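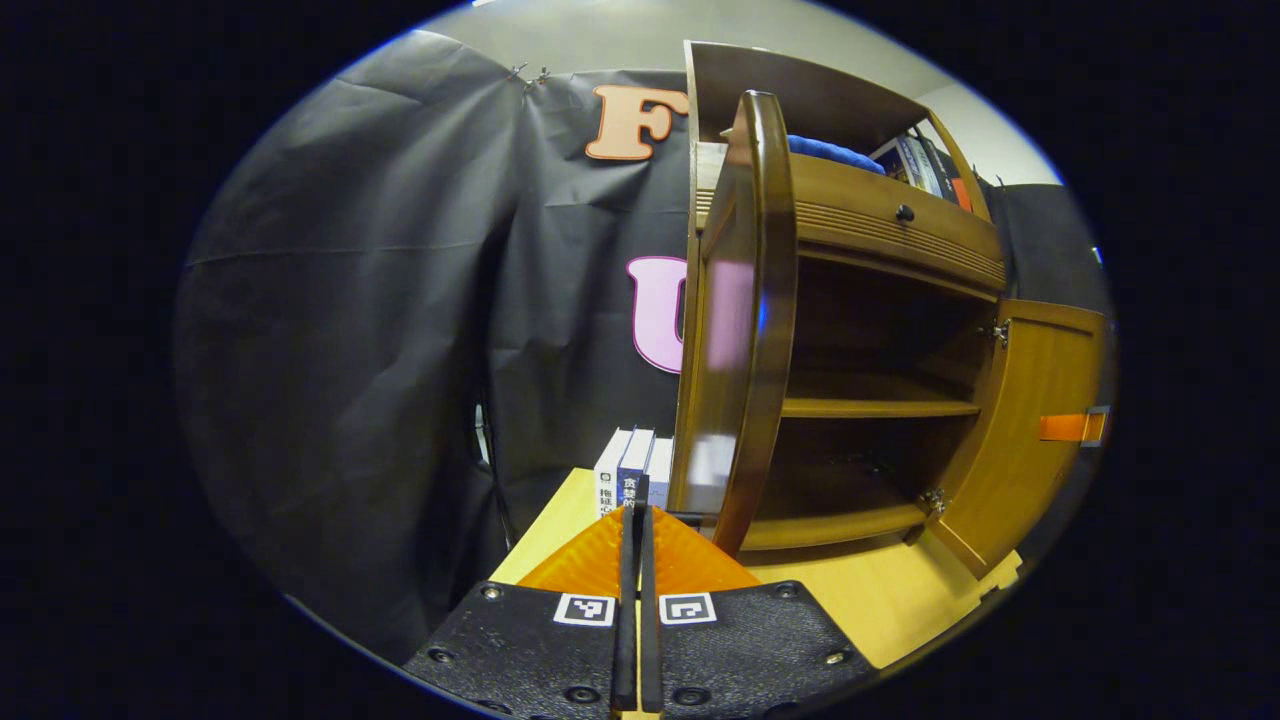 Figure 3. Cabinet task, camera view from the hand-held gripper. Both cabinet doors are open and the two fiducial markers on the base plate are in view.

4.2 Recording rules for articulated furniture

The rules in Section 4.1 cover picking and placing on an open surface. Furniture with doors and drawers needs further rules, as the state of each moving part changes which motions are possible. We drafted these with the operators at the Soltarero site in April and revised them once, after Sárközi and Chacko had reviewed the first batch. The wording below is the revised one.

Rule 1: start state. Each door and drawer is listed on the task card as open, closed or free. A part marked free may be left in any position, but it must be at rest when recording begins. In Figure 3 the doors are open and the view into the lower compartment, with its two empty shelves, is mostly clear. The card for a placing task should name the target shelf by its position (middle, bottom) and not by its height in centimetres, which operators tended to estimate by eye and get wrong.

Rule 2: marker visibility. Both base plate markers must be visible in the first and last 14 frames of a recording. Between these limits one marker may be lost, for example when the light changes sharply inside a compartment. If both are lost the recording is kept but flagged, and finger opening is interpolated over the gap. We do not interpolate over more than 17 consecutive frames.

Rule 3: door clearance. An open door that stands nearly edge-on to the camera is easy to misjudge. The left door in Figure 3 is such a case: it is close to the fingers, and its glossy surface carries a coloured reflection. Operators approach past the free edge of the door first and turn toward the shelf only once the edge has left the centre of the view. Contact with a door is allowed if the task card calls for it. Any other contact is noted by the operator at the end of the recording, with the name of the part touched.

Rule 4: objects outside the task. Books, cloths and similar items may be placed in or beside the furniture for variety. They are set before a block of recordings and stay in place until the block ends. In the layout of Figure 3, books stand both in the upper compartment and on the tabletop to the left of the cabinet. Items on the tabletop must leave room for the full swing of any door marked free. An item that is knocked over is not stood up again during the recording.

Rule 5: background. The backdrop fabric may be creased, and cut-out letters or other shapes may be attached to it. The same arrangement is not used for more than one block. Clips and cables that can be seen beside the work area are tolerated provided they hang clear of the operator's arm.

We applied the rules to 2,209 recordings. Two reviewers, Szénási and Millet, checked each one independently using the Virág annotation tool, and disagreements were settled by Sproģis. In total 131 recordings were rejected. Most rejections fell under Rule 1, typically because a door marked closed had been left slightly ajar and the operator corrected it with the free hand after recording had started. Rule 3 was the hardest to apply consistently. The reviewers differed on whether light brushing along a door edge should count as contact, and we have since added reference clips to the operator handbook.

The rules do not address force. The gripper used here has no force sensing, so a drawer pulled gently and a drawer pulled hard may give similar recordings. Sites with instrumented fingers should set their own limits and report them with the data.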